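Stistari 어댑터 호환표 README

노트북 교체용 충전기(어댑터) 호환 데이터. 배터리 아님. 배터리는 따로 있고 여기서 안 다룸.
마지막 수정 2024년 7월 5일
관리: Parvathi Mathew
버전 3

급하게 쓰는 거라 빠진 거 있으면 이슈에 남겨주세요. 표부터 먼저 올리고 설명은 나중에 채우려다가 문의가 너무 와서 일단 씀.

무엇인가

Marar 노트북에 어떤 교체용 어댑터가 맞는지 정리한 표. 행 3,000개. 노트북 모델 106종, 어댑터 70종. 행 하나가 "노트북 모델 + 어댑터" 조합 하나임. 조합이 표에 없으면 안 맞는다는 뜻이 아니라 확인을 안 했다는 뜻. 이거 제일 많이 오해함. 검색해서 안 나온다고 호환 불가로 표시하지 마세요.

어댑터는 Irkell 제품이 제일 많고 나머지는 상표 없는 것들. 상표 없는 건 maker 칸을 비워둠. "없음"이라고 쓴 행도 섞여있는데 옛날 버전에서 온 거고 뜻은 같음. 합쳐서 처리하면 됨.

파일

adapters.csv 어댑터 목록. 전압, 정격 전류, 플러그 규격
laptops.csv 노트북 목록. 모델명, 별칭, 요구 전압
pairs.csv 조합표. 위의 두 파일을 id로 묶음

전부 UTF-8, 구분자는 쉼표. 엑셀에서 바로 열면 한글 깨짐. 가져오기 기능으로 여세요. 그리고 엑셀이 모델명 앞의 0을 지워버립니다. 열었다가 그대로 저장한 파일 보내지 말 것. 되돌리는 데 오래 걸림.

칸 설명 (pairs.csv)

laptop_id 노트북 쪽 id
adapter_id 어댑터 쪽 id
fit 값은 ok, partial, no
plug_note 플러그 쪽 메모. 자유 기재
charge_note 충전 상태 메모. 자유 기재
source 어디서 온 정보인지. label, bench, seller 중 하나
checked 확인한 사람 약자. 비어있으면 사람이 안 본 행

fit 이 partial 이면 꽂히고 켜지기는 하는데 뭔가 걸리는 게 있다는 뜻. 예를 들어 켜놓고 쓰면 충전이 안 된다든가, 플러그가 끝까지 안 들어간다든가. 이유는 메모 칸에. 메모가 비어있는 partial 도 있습니다. 죄송. 채우는 중.

source 가 seller 인 행은 판매 페이지에 적힌 말을 옮긴 것. 판매자는 대체로 다 된다고 씀. 믿을 거면 bench 만 믿으세요. label 은 어댑터 뒷면 스티커의 전압 전류만 보고 판단한 거라 플러그 모양은 안 봤을 수 있음.

수집 방법

4월에 시작. 처음에는 Sostavgate 쇼핑몰의 상품 페이지를 손으로 옮겨적음. 그다음 중고 어댑터를 모아서 라벨 읽고, 있는 노트북에 꽂아봄. 꽂아본 결과가 bench. 모델명은 노트북 밑판 라벨 기준이고, 판매 페이지의 모델명이랑 다르면 밑판 쪽을 따름. 판매 페이지에 적힌 이름은 alias 칸으로 보냈습니다.

bench 확인 순서는 대충 이럼. 라벨 전압이 맞는지 먼저. 안 맞으면 안 꽂음, fit=no 로 끝. 맞으면 배터리 잔량을 좀 낮춰놓고 꽂음. 충전 표시 들어오는지. 화면 밝기 최대로 하고 좀 쓰다가 잔량이 올라가는지 봄. 플러그를 살살 흔들어서 끊기는지. 끊기면 partial. 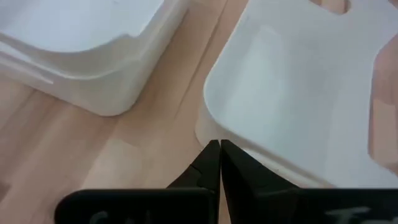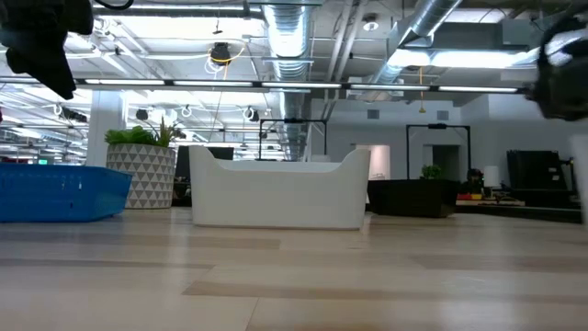 어댑터 실물에 붙이는 id는 adapters.csv의 adapter_id 와 똑같이 씁니다. 케이블 말고 본체에 붙이기. 케이블에 붙인 건 다 떨어졌음. 라벨 면을 가리지 않게 옆면에. 보관은 통을 뭘 쓰느냐가 은근 중요한데, 첫 번째 사진에 나온 것처럼 벽이 매끈한 흰 플라스틱 용기는 작은 변환 플러그 담기에 괜찮고, 본체는 두 번째 사진 왼쪽 바닥의 파란 바구니처럼 길고 낮고 옆에 작은 네모 구멍이 뚫린 쪽이 낫습니다. 깊은 통에 넣으면 선이 다 엉켜서 밑에 있는 걸 꺼낼 수가 없음. 변환 플러그는 반드시 따로. 본체랑 같이 넣었다가 짝이 바뀐 게 있어서 해당 행은 checked 를 지웠습니다.

알려진 문제

플러그 규격 이름이 통일 안 됨. 같은 굵기인데 이름이 두 가지로 들어간 게 있음. plug_od, plug_id 숫자로 비교하세요. 이름으로 묶으면 틀림.

전류 단위. 대부분 A인데 몇 행은 mA로 들어가 있음. 값이 이상하게 크면 그거임. 다음 버전에서 고칠 예정이었는데 이번에도 못 고침.

Marar 구형 모델 중에 같은 이름으로 전압이 다른 게 있습니다. 나온 시기에 따라 다름. laptops.csv에서 rev 칸까지 봐야 함. rev 안 보고 묶으면 전압 안 맞는 어댑터가 ok로 나올수 있으니 주의. 이건 진짜 주의. 판매 페이지에 자동으로 물려 쓰는 분들 특히.

정격 전류가 요구치보다 큰 어댑터는 ok 로 처리했음. 작은 건 꽂아봐서 충전이 돼도 partial. 왜 no 가 아니냐는 질문이 있었는데, 꺼놓고 충전하는 용도로 쓰는 사람이 있어서 남겨둠.

USB-C 어댑터는 이번 버전에 없음. 협상 전압이라 칸 구조가 안 맞음. 따로 파일을 만들지 pairs.csv에 칸을 늘릴지 아직 안 정함. 의견 있으면 주세요.

중복 행 있음. 지우고 쓰세요. laptop_id, adapter_id, source 세 칸이 같으면 중복. source 만 다르면 중복 아님, 둘 다 두세요. 결과가 서로 다르면 bench 우선.

쓰면 안 되는 곳

안전 인증 자료로 쓰지 마세요. 과열, 절연, 누전 그런 거 하나도 안 쟀음. ok 는 맞고 충전된다는 말이지 안전하다는 말이 아닙니다. 오래 꽂아둔 시험도 없음. 피복 벗겨진 어댑터는 표에 뭐라고 돼있든 쓰지 말고 버리기.

가격 비교용으로도 안 됨. price 칸이 옛날 버전에 있었는데 뺐음. 금방 달라져서 의미가 없음.

보내줄 때

새 조합 제보는 환영. 필요한 것: 노트북 밑판 라벨의 모델명 그대로, 어댑터 라벨의 출력 전압과 전류 (입력 말고 출력! 입력 적어 보내는 분이 많음), 플러그 바깥지름 안지름, 충전 표시가 들어왔는지. 플러그 지름은 자로 재면 거의 틀리니까 캘리퍼스 없으면 비워두세요. 틀린 숫자보다 빈칸이 나음.

밑판 라벨 사진을 보낼 때는 시리얼 번호 가려주세요. 가리지 않고 온 건 모델명만 적고 사진은 지웁니다.

수정 제보는 행 번호 말고 id로. 행 번호는 정렬 바뀌면 다 밀림.

바뀐 것

버전 3
rev 칸 추가. price 칸 삭제
source 값을 세 가지로 정리. 예전의 web, shop 은 전부 seller 로
Irkell 어댑터 중 라벨만 바뀐 동일품을 하나로 합침. 옛 id는 adapters.csv의 old_id 칸에
모델명 끝의 공백 제거 (아직 남은 게 있을수도)

버전 2
조합표를 파일로 분리
fit 에 partial 추가. 그전에는 ok 아니면 no 였고, 그때 ok 였던 행은 다시 안 본 게 섞여 있음. checked 가 비었으면 그거라고 보면 됨

할 일

mA 행 고치기
partial 메모 채우기
플러그 이름 통일
alias 칸 구분자를 세미콜론으로. 지금은 빗금이랑 섞여 있음

문의는 이슈로. 메일은 늦게 봅니다. Parvathi Mathew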